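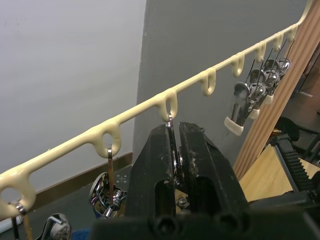

Drivers wanted for in-car software test

Plondora is looking for drivers to try an early version of Dorkine, our navigation and media app for car dashboards. The test starts in September and lasts 10 weeks. It is open to drivers in Mirthorpe and the surrounding county.

You would use the app on your own phone, connected to your own car, for your normal trips. We do not ask you to drive extra miles or take particular routes. Once a week you fill out a short form about what worked and what didn't. It takes around 9 minutes. There are also two phone interviews, one in the middle of the test and one at the end.

Who can apply
You must be 21 or older, with a valid license and current insurance.
You drive at least four times a week.
Your car has a touch screen that can connect to a phone, by cable or wireless. Screens added after purchase are fine if they were professionally installed.
Your phone is no more than four years old and you are willing to install a test version of the app.

We have 164 places. We would especially like to hear from people who drive older cars with small screens, people who share a car with someone else, and people who wear reading glasses behind the wheel. Employees of Plondora and their immediate families can't take part.

What you get
Participants who send in all weekly forms and complete both interviews receive $100, paid by bank transfer after the second interview. If you leave early you are paid for the weeks you finished. Mobile data costs are not covered.

Privacy
The app records which screens you open, how long they take to load, and any crashes. Trip start and end points are removed before the data leaves your phone. You can pause recording at any time in the settings menu.

How to apply
Fill out the sign-up form on our website and choose "Dorkine road test." Include the make, model and year of your car and the model of your phone. Graça Bastos handles applications and will reply by email either way. Technical questions about screens and cables go to Grigore Gavrilă, weekdays until 4 p.m.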